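Looking After the Pushing Cell
Student project report, Altness workshop course
07/05/2020

When our group signed up for the spring project, most of us hoped to write clever software. What we got was the job of keeping one robot cell in good shape so that other people could run their clever software on it, and I have to say I ended up liking it a great deal more than I thought I would! This report covers how we set the cell up, what we did to look after it from week to week, and the one repair that took up far more of our February than we had planned for.

The cell goes by the name Wukel (it was named before we got there, and the name is on all the old paperwork, so we kept it). It has one arm, one table and one tool, and the tool is a plain rod that pushes small blocks around on a wooden board. There is no gripper to service, which made us think at first that there would be hardly anything to do. A rod has no moving parts, after all. But everything the arm does goes through the tip of that rod, and if the rod sits a little off from where the controller believes it to be, every push comes out a little off too.

Our first real task was the board. The table is the blue kind with a grid of holes, and the board bolts down to it along the edge. When we took over, the bolts had been tightened by several different people with several different ideas of what tight means, and the board had a slight rock to it that you could feel with the flat of your hand. We took it off, wiped the table and the underside of the board, and put it back with the bolts started by finger first and then snugged up a little at a time, going back and forth between them. It's slow, and it's worth it.
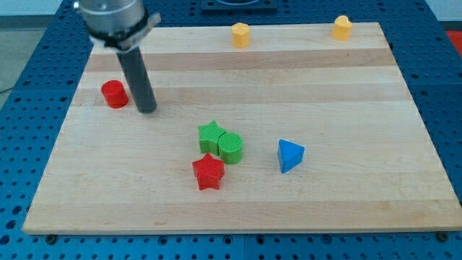
After the board came the rod, and with it the clamp collar that goes around the end of the wrist. Our habit, which we wrote up on a card and taped inside the cabinet door, was to check the collar before every session. You put the arm in hold, take the rod in two fingers and try to turn it. If it moves at all, you stop and redo the clamp, and then you redo the tool length as well, even if you are quite sure the rod hasn't slid. We were quite sure once. We were wrong, and the tip touched down on the wood hard enough to trip the arm's force limit and give all of us a fright.

That brings me to the repair. The log from the Ledesma control program showed 348 pushes in the test set we used as our baseline, and near the end of it the blocks were drifting to one side of where they should have stopped. We blamed the board, then the camera calibration, then (I am a little ashamed of this) the blocks themselves. We spent 3 lab sessions on those ideas. In the end we took the collar off and found that one of its screws had a worn thread, so it felt tight on the wrench without really pulling the clamp closed. We ordered a new collar and screws from Flistura and cleaned the seat while we waited.

Fitting the new part took an afternoon. We slid the rod up until it seated, closed the collar evenly, and taught the tool point again from 4 different wrist angles. Then we ran all 348 pushes over with the same blocks in the same starting places, and the sideways drift was gone. There was some cheering.

We did leave a few things undone. The height at which the tip travels over the wood is still set by hand with a feeler gauge, and we would have liked a small touch-off routine to do it for us. The tops of the printed blocks are fine, but the bottoms pick up dust and slide differently when they do, so whoever has the cell next should wipe them with a dry cloth at the start of the day. The spare rod is in the second drawer, wrapped in a shop towel, along with the old collar in case anyone wants to look at that thread.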